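Open Day at the Drenance Egg Packing Station

The packing station at Drenance opens its doors once a year, in September, and lets people walk the line from the intake dock to the cold store. I have driven past the building many times on the way to Sullosby and never gone in. This year I booked a place on the morning tour, which started at nine and was done a little after noon.

Parking is in the field across the road. The ground was soft and a couple of cars needed a push, so wear boots if you go. At the gate you get a paper coat, a hair net and shoe covers, and you sign a form saying you haven't kept chickens at home in the last few days. Two people in our group did keep hens and were sent to watch from the upstairs gallery. The form is mailed out with the booking, but it is easy to miss on the second page.

The station was started in 1959 by a group of farms that had been selling separately and getting poor prices for it. The original building is still there and is used as the office and the lunchroom. Everything else has been added on behind it, in three stages, and you can tell where each one begins by the change in the floor.

The intake dock comes first. Eggs arrive from the farms on stacked trays, and every pallet has a card with the farm number, the flock and the day of lay. Most of what Drenance handles is brown. Our guide said this is purely what shoppers around here are used to, and that the color of the shell comes from the breed and has no bearing on what is inside.
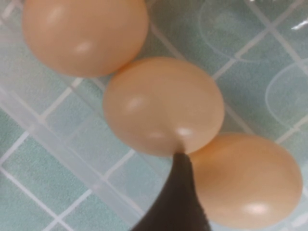

Shell color does vary more than I expected within a single flock. Older hens tend to lay paler eggs, and a hen that has been startled can lay one that is lighter than her usual. The station used to sort by shade for one of its customers, and stopped when the customer stopped paying for it. Now a carton may hold a mix, and the complaints have been few.

From intake the eggs go to washing. You can't go into the wash room, but there is a long window. The water is kept warmer than the egg, so that the contents swell slightly and push outward against the shell. If the water were colder, the egg would pull water in through its pores, along with anything in it. After washing they are dried with blown air. It is very loud in that corridor and the guide had to repeat most of this once we were through the next door.

Candling was the part I had come for. An older candling booth has been kept in working order next to the modern line, and visitors can try it. You stand in a dark cubicle and hold the egg against a small opening with a lamp behind it, then give it a quick twist. The air cell shows up at the blunt end. A small air cell means a fresh egg. The yolk appears as a shadow, and in a fresh egg it moves only a little when you twist. Hairline cracks show as bright lines. I missed both of the cracked eggs in my practice tray – it takes a trained eye, or at least a better one than mine.

On the main line the same job is done with lamps and cameras, and cracks are found by sound. Small hammers tap each shell and a microphone listens to the note. The people on the line still pull trays to check by hand through the shift, and the results go on a board by the door.

At this point there was a break. Coffee was free and the egg salad sandwiches were not. The room had displays from suppliers along one wall. Tsuji had brought a set of scales and a small grader that visitors could look into with the covers off, and Rornov had its cartons and trays laid out, both pulp and plastic. The children's tables were at the far end, with coloring sheets and a spoon race marked out on the floor.

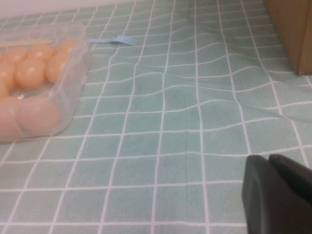
After the break we saw the grading. Each egg is weighed and dropped into a lane by size. I had always assumed that size meant the size of each single egg, but the legal grade in this country is set by the weight of the whole dozen, so there is some room for individual eggs to be a bit over or under. The machine handles this by weighing every egg and choosing which lane it joins. At full speed the line can pack 300 cartons in the time it took us to walk from one end to the other and ask our questions.

Large is what sells. The mediums mostly come from young flocks, and they are hard to move except in the weeks before Easter, when people want a lot of eggs for dyeing and don't mind about size. The very large ones are a problem too. They stick up too far in an ordinary carton and break when the lid is closed, so they are packed in deeper trays and sent to bakeries and diners.

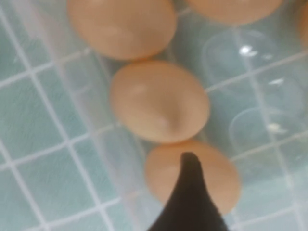 Packing with the blunt end up is standard. It keeps the air cell at the top and the yolk near the center, and the guide suggested doing the same at home if you move eggs to a rack in the refrigerator door. She then said not to use the rack in the door, as it is the warmest part and gets shaken every time someone wants the milk.

The cold store is the last stop. It holds about 980 pallets when full, and it was well short of that on the morning we were there. Eggs usually leave within a couple of days of arriving. Anything held longer is checked again before it goes on a truck. We were in there for only a few minutes and it was enough for most of us in paper coats.

There was time for questions at the end. Someone asked about the cracked eggs, which go to a separate plant to be broken out and pasteurized as liquid egg. Shells with dirt that won't come off go the same way as other waste, to a composting site. I asked what the date on the carton meant and was shown how to read the three-digit code beside it, which is the day of the year the eggs were packed. I have been checking it in the store since.

Tickets were $5, with children free, and the money goes toward the next open day. The tour is not suited to strollers on account of the steps between the old building and the new ones, though there is a ramp around the outside if you ask at the gate. Booking opens in the summer and the morning tours fill first. The shop by the exit sells eggs by the tray at packing station prices, cash only, and it closes at one.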